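The Second Life of the Company Kitchen

When the Orlandini building opened in 1939, its staff kitchen served two sittings a day. Employees ate what was cooked, at a set hour, on plates that belonged to the firm. The practice continued with few changes until 2000, when the kitchen closed and the space was given over to filing.

Its present tenant, Skalix, has restored the room to its first purpose. The new kitchen serves no meals of its own. Staff bring food from home, prepare it at shared counters and eat at long tables under the original windows. The design office Flirari, which drew up the plans, kept the tiled floor and moved the sinks closer to the tables.

The change reflects a wider pattern. Employers that once paid for full catering now tend to invest in the room itself – in light, storage and running water. Such spaces cost less to operate, and they leave the choice of food to the people who eat it.
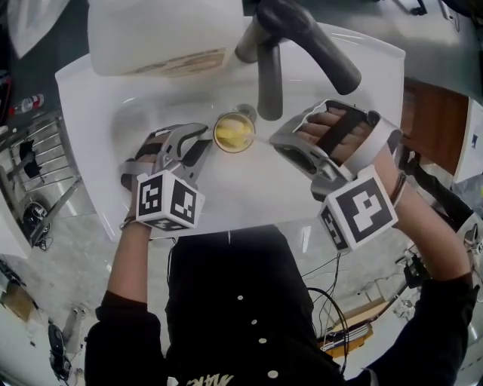

Shared kitchens also depend on shared habits. At Skalix, a short set of house rules covers labels, shelf space and the clearing of counters by 3 p.m. Each department has its own shelf in the refrigerators, which are emptied at the end of every month.

A second kitchen, planned for the Jiltolero annex across the courtyard, is due to open in July. It will follow the same layout, with 2 additional sinks and a separate pantry.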